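Nutstead Play Kitchen Project
Progress report to the Huanca Fund
1/3/25

Dear friends at the fund,

Thank you again for your patience with us over the holidays, when very little got written down and a good deal got done. We promised you a proper account of the first half of the grant, so please forgive us if it goes on a bit. There is plenty to tell, and most of it is good!

The sessions have settled into a rhythm. We now have 45 children on the list, in small groups, and each group stays with the same cooking theme for three weeks before moving along. We started with breakfast, went on to soup (very popular, and very noisy), and have now arrived at baking and roasting. The families from the Emel building have joined the later group, which has made it livelier and a little more crowded than we had planned for. We have moved the coat rack into the hallway to give everyone more elbow room.

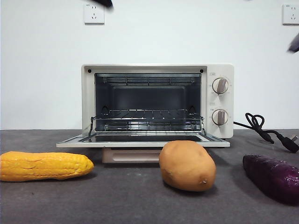
Baking and roasting took us longer to set up than the other themes, mostly because we went back and forth over whether to use a pretend oven or a real countertop one. In the end we chose a real one, kept unplugged during sessions, and we are so glad we did. The door folds down flat, the wire rack is right there at a child's eye level, and the two knobs on the side give small hands something to turn while they announce how long dinner will be. The toy corn cob, the potato and the purple sweet potato have become the standard supper, and there is a lot of talk about which ought to go in first. We use that talk for our word lists: rack, door, knob, inside, underneath, next to. The sweet potato is a new vegetable to many of the younger ones, and several parents have told us they were asked to buy one.

On the money side, we have spent $1,885 of the $2,628 you granted us. Most of it went to tables, the oven and the play food, which we ordered through Lerkatach. One box came with the wrong set inside and had to be sent back, so the salad theme has slipped to March. The remaining $743 is set aside for storage bins, a second set of vegetables and printing the picture cards families take home.

We would still like a better way of washing the play food between groups. At the moment it all goes into one sink at the end of the day and dries on towels overnight, and that means the second group gets whatever the first one has been handling. A second set will help with this, and we expect to order it as soon as the bins are in.

You are very welcome to come and sit in on a session. The later group is the one to see if you don't mind being served a great many potatoes.

With warm thanks,
The Nutstead Play Kitchen team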